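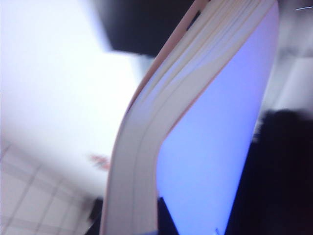 cloth_and_cable

Is the Floseo two-arm desk kit a good buy for somebody who wants to work with soft things like bags, books and clothes, and does it need a workshop to run in?

rivetcounter

It's a very good buy for soft things, and an ordinary sturdy desk in an ordinary room is enough. You get two arms, a parallel gripper for each, wrist cameras, one fixed camera with a clamp, and the recording software. You bring the computer and the desk.

Longer version, because I love this kit and can't help myself. I've had mine since July and most of what I do with it is bags. Everybody starts with wooden blocks and that's fine for a weekend, but blocks hold still and keep their shape, so you learn very little about whether your setup is any good. A soft bag is a whole other animal! It folds over itself, the straps go wherever they like, and the spot you were going to grab is now underneath the spot you just grabbed. With a single arm I used to chase the thing all over the desk. With two you can lift it by both top corners, let the body hang, and suddenly the opening is somewhere you can get at it.

The grippers that come with the kit are the plain narrow kind, and for fabric I wouldn't swap them. People in the Mollholm group keep telling beginners to buy wide padded fingers right away. Try the narrow ones first. They get down into a fold where a wide finger just pushes the cloth along in front of it. Where they are weak is anything slick and heavy, and a hardback book held by one cover is about the limit (the pages want to swing, and the whole wrist has to slow down for it). 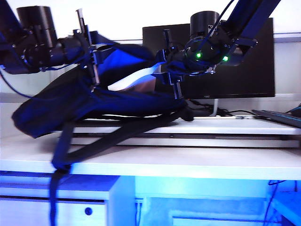 Straps deserve their own paragraph. If your bag has long ones, decide before you record anything whether they start on the desk or off it, and stick with that for the whole batch. I didn't, and my first batch of 100 recordings was a mess -- half of them taught the arms to fish for a strap and the other half taught them to ignore it. The second batch I did with the straps always starting in the same place, and that one was a pleasure to train on. Mix it up later, once the basic lift works.

Other things I wish I'd sorted out on the first day:

Cable slack. The wrist cables need more than you think when the arm folds back toward its own base. Run the full range slowly by hand before you tie anything down.

Desk clutter. You can leave a monitor and keyboard at the back if you must, but put them in the keep-out zones in the software. It takes a minute per object and it will save you a monitor.

Light. Bright and even is what you want. Dark cloth on a white surface is easy for the fixed camera, dark cloth against a dark gripper is hard for the wrist ones, so give the wrist cameras as much light as you can.

Support is great, by the way. I bought through Basmont instead of from Floseo direct, and they took six days to ship and answered every email I sent. They do hold a 100 dollar deposit on the carrying case, which you get back if you return the case. I kept mine.

stillcalibrating

Agree with nearly all of that, a bit less starry-eyed on the cameras. The fixed camera is excellent. The wrist cameras smear badly whenever the arm moves at any speed, and the default exposure is set for a dim room. Go into the camera tab, turn off auto exposure, and shorten it until the picture looks slightly too dark at rest. You'll still get smeared frames on quick turns, but fewer. 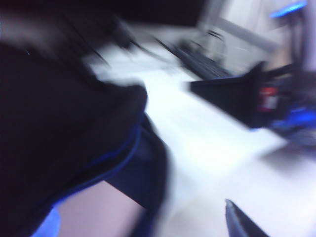 The other half of the fix is in how you move. Most of us drive the arms much too fast when we're demonstrating, me included, because it feels silly to crawl along. Crawl anyway for the approach. You can speed up once both grippers have hold of the thing, and the training copes with that just fine. I throw out the recordings where I rushed the approach and keep the rest, blurry turns and all.

I've also used the Mäkelä arms, so for comparison: those are stiffer and quieter and I'd pick them for putting small parts into holes. They're sold singly, though, and getting two of them to share a clock was a miserable job. With Floseo the pair is in sync when you plug it in. For bags and clothing that matters more to me than stiffness does.

Things to check when the box arrives:
- both gripper mounts are tight (one of mine wasn't)
- the stop button stops both arms, and does it with the software closed
- the desk clamp fits your desk edge. Desks with a thick lip need the longer screws, and those are sold separately

cloth_and_cable

Thank you both, this is so helpful! I'm sold on two arms. One more thing -- can a second person stand at the desk to reset the bag between recordings, or does everything have to be powered down every time?
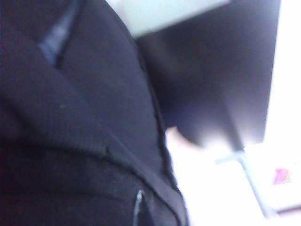 Page 6 of 8

rivetcounter

You don't have to power down. Press pause, wait for both arms to go to the hold position, and then the other person can reach in. Agree out loud who has the pause button and keep it that way for the session. I'd ask whoever is resetting to zip up or tuck in anything that hangs loose, and to stay to one side of the desk so they aren't leaning over the arms.

It goes so much faster with two people, too. Alone I get through eight good recordings before I want a break, and with a friend doing resets we just keep going until one of us is hungry.

bagofwashers

get the longer screws

Last updated: October 26, 2021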